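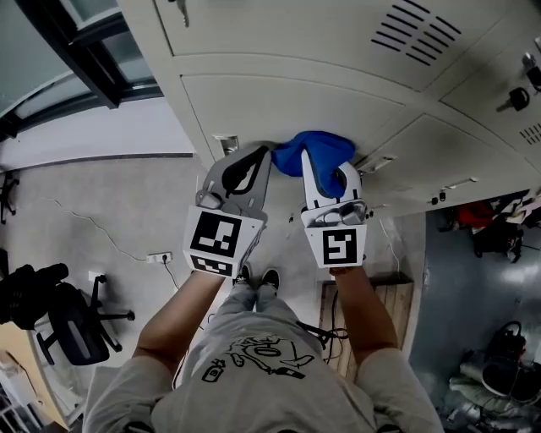
A locker is a small, usually narrow storage compartment, most often one of many built side by side in a bank. Lockers are found in schools, workplaces, swimming centres, gyms and transport stations, and may be assigned to one person or shared by the day.

Construction

Most lockers are made of folded sheet steel, finished with baked enamel or powder coating. Timber, laminate and solid plastic are also used, the last mainly beside pools, where steel tends to rust. A full-height locker has a single door, while tiered units divide the same column into 2 to 6 compartments. Vents in the door let damp clothing dry. Sloping tops are sometimes fitted to stop rubbish and bags being left on the cabinet.

Locks

Older lockers generally take a padlock through a hasp. Built-in key locks, combination dials and coin-return locks followed, and many newer banks use a keypad or a swipe card. Schools that issue combination locks normally keep a master key -- a practice that has led to disputes over searches and privacy.

Use in schools

In secondary schools a locker holds textbooks, sports gear and lunch between classes. Some schools have taken out part of their lockers as laptops replaced printed books, and have used the hallway space for seating. Others keep them but limit access to recess, lunch and the end of the day.

Workplaces

Staff lockers are common in hospitals, factories and mines, where street clothes must be kept apart from work clothes. Two-compartment designs, with a centre partition, serve this purpose. Offices without fixed desks often provide smaller day lockers, which are emptied each evening.

See also
Left luggage
Padlock
Change room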